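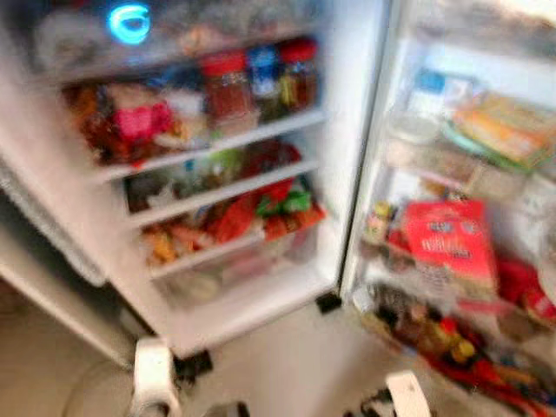
Generalized anxiety disorder (GAD) is diagnosed when a person worries on more days than not for at least six months, about several different things, and finds the worry hard to control. The DSM-5 also asks for at least three of six other symptoms in adults: restlessness, tiring easily, trouble concentrating, irritability, muscle tension, and poor sleep. In children only one is needed. The topics of the worry are usually ordinary ones such as money, health, work, and family. A person with GAD may open the refrigerator, see a crowded shelf and a few jars with red lids, and spend the next hour on whether something in there has gone bad, who might eat it, and what would happen then. Most people have had a thought like that. What matters for diagnosis is how often it happens, how long it lasts, and how much it gets in the way of daily life.

Unit 4: Anxiety Disorders
Handout for PSY 196, K. MacLeod
Revised January 2021

Home | Syllabus | Handouts | Readings | Contact

1. Worry and fear

Fear is a response to a threat that is present now. Anxiety is about a threat that may come later. The body reacts in similar ways to both, but fear tends to rise and fall quickly, and anxiety can stay at a lower level for weeks. Worry is the thinking part of anxiety. It is mostly verbal (sentences in the head) and often takes the form of "what if" questions.

Please keep these three words separate in your written answers. Last October many people lost points by using them as if they meant the same thing.

2. Telling GAD from other conditions

Panic disorder: repeated sudden attacks that peak within minutes, followed by a month or more of worry about having another or a change in behavior to avoid one. In GAD the worry is not mainly about attacks.

Social anxiety disorder: the fear is of being judged or embarrassed in front of others. People with GAD may worry about social matters too, but they also worry when no one is watching.

Obsessive-compulsive disorder: the thoughts are intrusive and unwanted, and are often followed by a ritual. Checking can occur in both. Ask what the checking is for and whether it has to be done a certain way.

Major depression: overlaps with GAD on sleep, fatigue, and concentration. Depressive thinking tends to look back at loss or failure. The two are often present together, and both can be diagnosed.

Medical causes need to be ruled out. An overactive thyroid, too much caffeine, and some asthma medicines can all produce symptoms that look like anxiety.

3. Why the worry keeps going

We covered two accounts in lecture.

Avoidance account. Worrying in words dampens the physical side of fear for a short time. The relief rewards the worry, so it comes back.

Intolerance of uncertainty. Some people find not knowing harder to bear than others do. They seek reassurance, make long lists, or put off decisions. These behaviors lower distress in the short run, but the person never gets to find out that the uncertainty could have been handled.

4. Treatment

Cognitive behavioral therapy is the best supported talking treatment. Common parts are self-monitoring, testing predictions against what happens, problem solving, and relaxation training. SSRIs and SNRIs are the usual first medicines. They take several weeks to work. Benzodiazepines act quickly, but carry a risk of dependence and are generally kept for short-term use.

5. Case for discussion

Mr. Lazarević is 44 and works in shipping. He has slept badly for eight months. He calls his wife several times a day to see that she is safe, and rereads each work email before sending it. He has no panic attacks. His doctor found nothing wrong with his thyroid.

Write up to 500 words on which criteria are met, which are not clear from the case, and what you would ask him next. Bring it to section. If you miss section, leave it in the box outside Room 105, Borkstead Hall.

Reading: Undell, chapter 7. The part on children can be skipped for now.

Related handouts
Unit 3: Mood Disorders
Unit 4 supplement: Specific Phobias
Unit 5: Obsessive-Compulsive and Related Disorders
How to Write a Case Summary
Study Questions for the Midterm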